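Peel-and-stick wallpaper: your questions, and my doubts
By Ada Pellegrini
Updated August 16, 2021

I get a lot of mail about removable wallpaper, mostly from renters and mostly after they've already ordered it. These are the questions that keep coming back.

Is it really removable?

Sometimes. "Removable" on the package means the maker got it off a test wall. Your wall has four layers of landlord paint on it and the bottom one may be glossy. If the top coat was rolled on over grease or dust, the paper will take it along when it goes. Put up a scrap behind a door, leave it for a month, and pull it slowly. If you get paint flakes, stop there.

Do I need my landlord's permission?

Read the lease. Plenty of leases say "no alterations," and I wouldn't want to argue over whether a sticker is an alteration when my deposit is on the table. Get the yes in writing. A text message is fine.

Will it last in a kitchen?

The ads say yes. I've seen it curl at the seams next to a kettle in one winter. Away from the stove and sink it does much better, and a busy floral print hides a bad seam longer than stripes do.

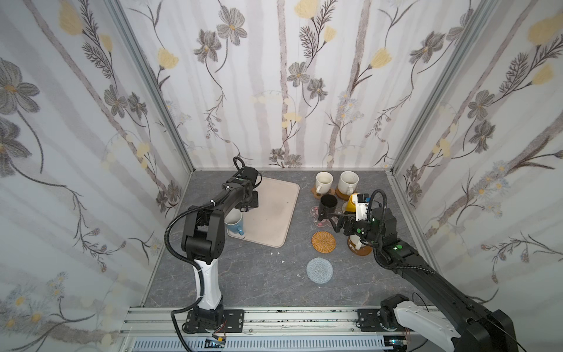 Tamsin Gilchrist disagrees with me on kitchens, and says her Skaranine vinyl has been up behind a coffee maker since she moved to Pryor, with one corner glued back down. I'd call that one corner a warning. She calls it a good result.

How much should I buy?

More than the calculator tells you. Those calculators ignore the pattern repeat, and on a large print you can lose a lot of every strip lining up the flowers. Buy one extra roll from the same batch and check the batch number before you open anything. Stores will usually take back a sealed roll, though Flultirport charged me a $37 restocking fee, and I only learned about it from the receipt.

Is it cheaper than paint?

No. I priced my own small kitchen both ways last June. Two coats of decent paint came to $60 with a roller thrown in. The wallpaper quote, with someone to hang it, was $447. People pay for the pattern, and that's fine, but please don't let a blog tell you it's the budget choice.

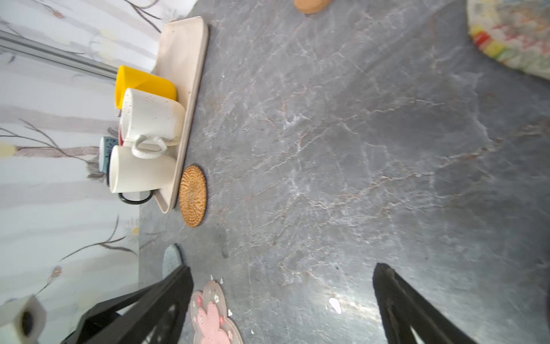 Mugs on a tray against a floral-print wall.

Can I put it over tile?

You can, and the grout lines will show through unless you fill them first. By then you've put filler on your landlord's tile, so see the question about permission. Textured walls are worse. The paper only touches the high spots and lets go early.

What about the "washable" kind?

Damp cloth, mild soap, no scrubbing. The Arnel samples I was sent claimed to be scrubbable, and the ink came off on a kitchen sponge. Test an offcut before you trust the label on a whole wall.

How do I finish the edges and corners?

Never wrap one strip around an inside corner. Cut it there and start the next piece with a small overlap. Trim strips will cover a ragged cut – they also collect crumbs, so don't expect them to stay pretty. 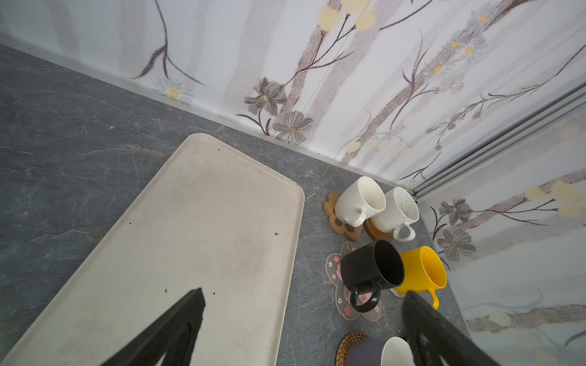

Printed panels meeting at a metal corner strip.

Does a hair dryer help with removal?

Yes, on low. Warm it, pull down at a sharp angle, and go slower than you want to. Leftover glue comes off with dish soap and patience. I haven't found a special remover that did any better.

Would you use it again?

In a closet or a hallway, yes. In a kitchen, I'd paint.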